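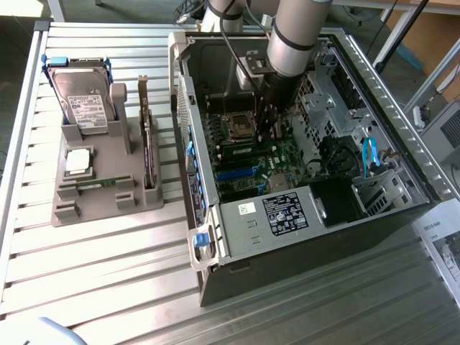 The county recycling center in Skostedville takes old computers on one Saturday a month, from 9 to noon. If you work that day, or you don't own a car, or you forget, the computer goes back in the closet for another month. I have lived here 18 years and I would guess half the closets in town have one in them.

I think the stores that sell electronics should have to take them back, any day they are open, at no charge. The town council talked about this in August and dropped it after one meeting. The argument against it was that it would be hard on small shops. I don't find that convincing.

Savex, out by the highway, already takes back car batteries. You carry the old one in, they put it on a pallet behind the counter, and you get a few dollars off the new one. It works because the drop-off is in the same place as the purchase and people are going there anyway. A printer is no harder to carry than a car battery. It weighs less, in most cases, and it doesn't leak acid on your trunk mat.

The small shops could be left out of the rule. Set a floor by square footage or by sales, whichever is easier to check. Chuensuk Appliance on Mill Street has one room and a back hallway, and I wouldn't ask them to store other people's televisions. But most of the electronics sold in this town come from three or four big stores with loading docks, and trucks that leave those docks empty every day.

The other objection is cost. The county now charges $25 for a television and $5 for a monitor, and the council members asked who would pay if the resident didn't. The buyer would pay, in the price. That is fine with me. I would sooner pay a little more at the register, when I am already spending money, than pay $25 later to get rid of a thing that doesn't work. And I know what happens with the $25. Drive down Rokov Road past the quarry and look in the ditch. There are televisions in there that have been rained on since winter. The county sends a crew out to pick them up, and we all pay for the crew.

People also bring up privacy. They don't want to hand over a computer with their tax returns on it, and I understand that. I kept an old laptop for 6 years for that reason and no other. A store could offer to pull the drive at the counter and hand it back to you. The recycling center will do it now if you ask, but there is no sign saying so and most people don't ask.

I would also like to see more of this stuff repaired - a lot of it is thrown out over a bad power cord or a fan full of dust. That is a separate question and it shouldn't hold up this one. A working drop-off would help there too, as somebody would at least look at the machine before it went to the shredder.

The council can bring the item back at any regular meeting. All it takes is one member to ask for it. I have written to mine twice and plan to write again.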